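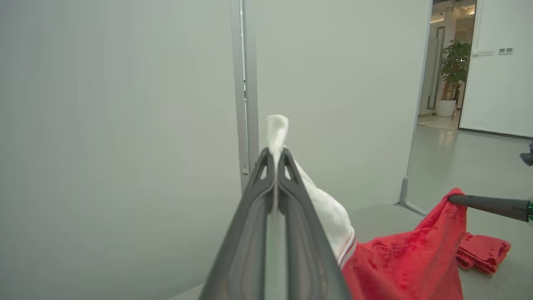
What does it take to teach a robot to fold a towel? For the students of the Skoneo Robotics Club, the answer so far is two arms, a great deal of practice and a higher tolerance for laundry than most of them have ever shown at home.

BREVVILLE, December 25, 2019 - The Skoneo Robotics Club, the after-school program of the Brevville school district, announced today that its two-arm folding project has qualified for the Evdale Student Automation Challenge. The finals will be held in Evdale in the spring. The club would have put this out sooner, but the students voted to keep working and the person who writes the press releases was outvoted.

The Challenge asks student teams to automate one household chore from start to finish, without a human hand touching the work once the clock has started. Past entries have watered plants, sorted silverware and, in one case that the rulebook now addresses directly, fed a cat. The Skoneo team chose cloth. Its coaches suggested something with hard edges. The team thanked its coaches and chose cloth.

Cloth is a miserable thing to hand to a robot. A block stays the shape of a block when you pick it up. A towel becomes a new shape every time, and then another one on the way to the table. The club's approach is to have one gripper take hold of the material and keep it still while the second searches for a corner, pinches it and lifts. When both arms have a good grip, the cloth is stretched, lowered and folded. When they don't, the program starts over, and the students have learned to go get a snack.

By the time entries closed in October, the team had logged 2,393 folding attempts. The qualifying rules required 2,000. The extra attempts are explained in the team's engineering notebook under the heading "Just One More," which runs for several pages. Each attempt was graded by a student against a fold made by hand, a system that worked well once the students had agreed on what a fold was. That discussion took two meetings.

To qualify, a team had to complete 80 percent of its final test runs. Skoneo passed on its second try. The first try ended early when the software decided that a student's sleeve was a promising corner and stopped, correctly, to ask for help. The safety stop is the part of the project the coaches are proudest of. The students would like it known that there is also folding.

"We thought the hard part would be the arms," the team wrote in the statement submitted with its entry. "The hard part was finding the corner. A towel has four of them and hides at least three."

The club meets after school and is open to any Brevville student in grades nine through twelve. No experience is needed. Members split into groups for programming, mechanical work, testing and documentation, and they trade places every few weeks so that everyone gets a turn at the thing they were hoping to avoid. First-year members usually begin in testing, where they smooth, crumple and reset cloth for as long as it takes. Several have asked to stay there, which the club is treating as a scheduling matter.

Support for the season comes from Ruawai, a local linen service that has given the team retired towels, napkins and dishcloths in every stage of wear. The variety has been useful. Thick cloth bunches, thin cloth slides, and anything that has been through a commercial dryer several hundred times has opinions of its own. Ruawai has also lent the club a folding supervisor one afternoon a month, who watched the robot finish its best run to date and then folded the rest of the stack before the arms had returned to their starting position. Morale recovered the following week.

Before the finals, the team plans to shorten the search for the second corner and to teach the system what to do with a cloth it has dropped. At present it looks for the cloth where it last had it - a method the students recognize from their own experience with phones. They also hope to attempt a fitted sheet. The coaches have asked that this be described as a long-term goal.

Families and neighbors are invited to the club's open house in the new year, when the robot will take on towels brought from home. Please bring clean ones. The date will be posted on the club's page of the district website.

About the Skoneo Robotics Club

The Skoneo Robotics Club gives Brevville high school students hands-on work in programming, design and testing. Membership is free. The club accepts donations of tools, fasteners and cloth, and is well supplied with socks at this time.

Media inquiries may be sent to the Brevville school district communications office.

###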